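Okay, slide eight, and this is the part I really wanted to get to. Ostus plans the whole reach up front, then Clokby checks it against the depth map at 30 hertz. Sounds great! Except shiny metal and see-through plastic both wreck our depth — so the planner thinks there's a hole in the table.

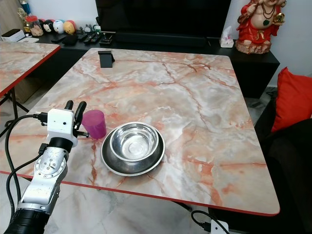 Pink cup, steel bowls, gripper open.

Pause, let people look. Tianyou Jiang wrote the fix, so say his name. We keep the last 2 good masks and refuse to plan through anything they cover. Then skip to the latency plot, I always run long on this bit.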